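Preguntas frecuentes sobre doblar la ropa encima de la cama

Liltetti — Orden de la casa
Texto: Bianca Văduva. Actualizado el 6 de junio.

Recibo muchas preguntas por el formulario de la página. He reunido las que se repiten más, con respuestas cortas. El español no es mi primera lengua, por eso escribo despacio y con frases sencillas.

¿Es mejor doblar en la cama o en la mesa?
Yo prefiero la cama. Hay sitio para extender una blusa entera y para dejar la pila a un lado. La colcha debe estar bien estirada antes de empezar.

¿Tengo que quitar la colcha?
No es necesario. Si la ropa está limpia y la colcha también, se puede trabajar encima. Una colcha lisa ayuda a ver las arrugas, pero con dibujos grandes se dobla igual de bien.

¿Cómo doblo una tela fina que resbala?
Primero la pongo plana y busco las dos esquinas de un mismo lado. Después levanto el borde con una sola pinza de los dedos, sin tirar, y lo llevo hasta el centro. Si la tela se mueve, apoyo la otra mano sobre la parte que ya está doblada. Con las telas de lunares hay una dificultad más: el dibujo esconde el borde, y conviene seguir la costura con el dedo.

¿En qué orden hago la pila?
Lo grueso abajo y lo fino arriba. El color no tiene importancia, aunque a mí me gusta ver todos los cantos desde la puerta. No hago pilas de más de 5 prendas, se caen cuando las llevo al armario.

¿Qué hago con la prenda que queda para el final?
Puede esperar extendida en el borde de la cama. No la deje hecha una bola — después hay que plancharla.

¿Sirve el método Keogh para las blusas?
Sirve para camisetas. Para blusas el cuello queda marcado, y yo doblo solamente en 2 partes y luego a lo ancho.

¿Vendéis los separadores Garness?
Ahora no. Volverán a la tienda en agosto.

¿Puedo mandar una foto de mi pila?
Sí, con mucho gusto. Escriba a la sección Flalivness, con un texto de 500 caracteres como máximo.

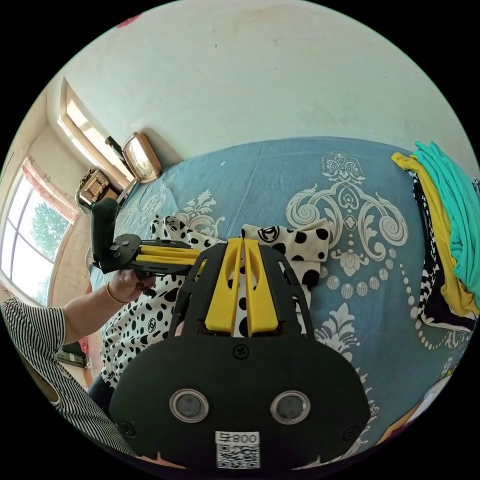
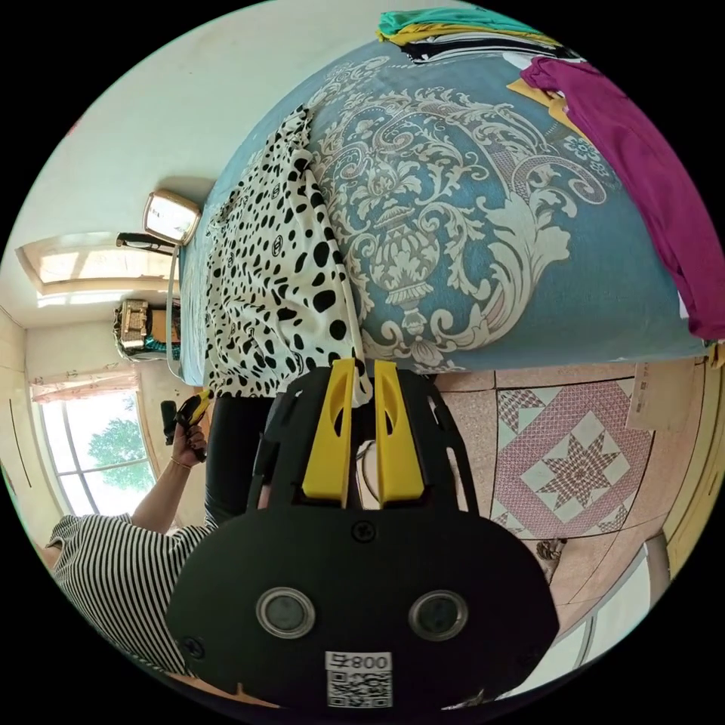
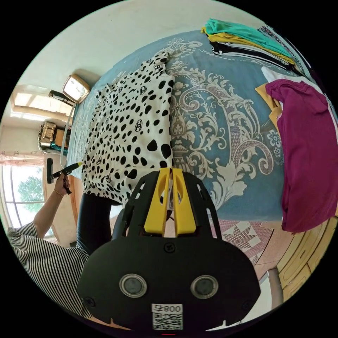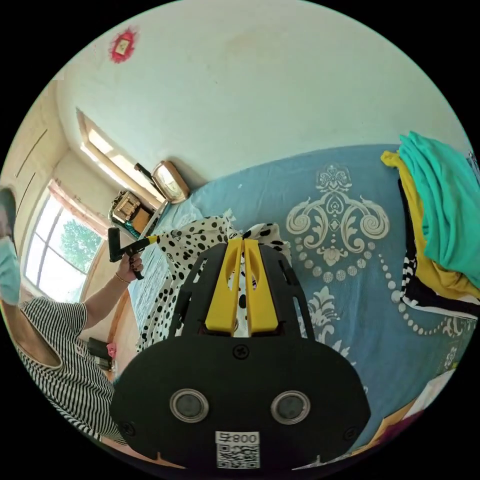

Tela blanca con manchas o lunares negros, sobre una colcha azul con dibujos grandes.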